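About Joswood

February
By the Joswood office
Reading time: 2 min

Joswood supplies, cleans and repairs work garments for hotels, clinics and food plants. The company runs one plant at Lono and one service counter at Frerichs. All washing, pressing and mending is done at Lono. Frerichs handles fittings, returns and small alterations.

The company started as a mending shop for kitchen uniforms. Washing was added when customers asked for repaired items to come back clean, and rental followed once the shop had enough stock of its own. Rental now makes up the larger part of the work. Customers who own their garments can still use the wash and repair service under a separate agreement.

Each garment in the system carries a sewn-in label with an item number, a size and the customer code. The number is read at intake, after finishing and again at dispatch. If a garment misses one of these readings, it shows up on the exception list the next morning and is traced by hand. The label is rated for 50 wash cycles and is replaced at the first repair after that point.
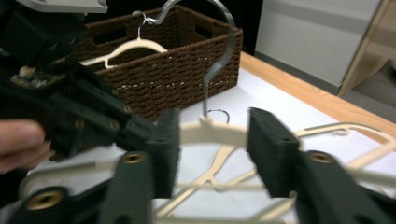
Wash programs are set by fabric and soil class, with water level, temperature and dosing fixed for each program. Operators do not change these values during a shift. Changes are tested on a trial load first, and the trial load is checked for shrinkage, color loss and residue before the program is released. Cotton and blended fabrics are never run together.

The Lono plant finishes 920 garments on a normal working day. Shirts, tunics and coats go through the steam tunnel and leave it on hangers. Trousers are pressed and folded unless the customer has ordered otherwise. Aprons and cloths are dried flat, stacked and tied.

Repairs are sorted into two grades. Grade 1 covers buttons, snaps, hems and open seams, and these are done the same day without asking the customer. Grade 2 covers patches, zippers and replaced panels. A Grade 2 repair is visible on the finished garment, so it needs approval, and the customer can ask for a replacement instead. Garments that fail inspection after repair are withdrawn and cut up for wipers.
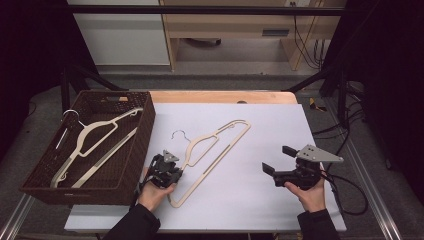
Stock and delivery records are kept in Zedwood, our in-house tracking program. Customers have read access to their own account and can look up item status, repair history and open invoices. Size changes and new wearers can be entered there until 2 p.m. for the following delivery. Later entries move to the delivery after that.

Joswood serves almost 700 wearers under rental contracts. Contract terms state the number of sets per wearer, the exchange interval and the charge for lost items. Charges for lost items go down with the age of the garment, and the schedule is printed on the back of every contract.

The Frerichs counter is open on working days for fittings and drop-off. Fittings for groups are held at the customer's site on request. Plant visits at Lono can be arranged through the office; closed shoes are required on the wash floor.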